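Home | Clubs | Grants | Reports | Contact

Filed under: Student Projects, Progress Reports

Flandard Robotics Club: second report on the Brimuvov grant
Prepared by Ginevra Cattaneo, club supervisor

Money
Of the 1,500 awarded, 200 is left. Most of it went on the arms and their mounting rail. I said in the application that this would leave us thin on spares, and it has.

What the students have done
All 14 members can now start up both arms and drive them by hand. The kitchen task, clearing crockery and cups into a dish rack, was their choice. I thought it too hard for a first year and I still do. Plates are awkward to grip and the rack is worse, being all thin wire with narrow gaps.

The Vaher software is a mixed blessing. It records student demonstrations well enough, but the claim that it learns a task from a handful of them should be treated with caution. Our log from June has 3 clean runs in which the arm worked by itself, all with the cup in the same spot. Move the cup and the results fall apart. I would not call that learning, and I have asked the students not to call it that at the Plimov open evening.

Current work is on the plate and the blue cup at the rack, with the spoon and scissors left out on the table for later tasks.

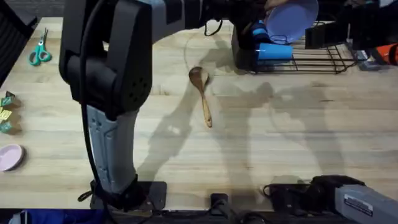 Next term
We will drop the scissors task unless the gripping improves. I am not asking for more money yet. I would like the remaining sum kept for replacement cables, and a decision on the open evening before the students start preparing for it.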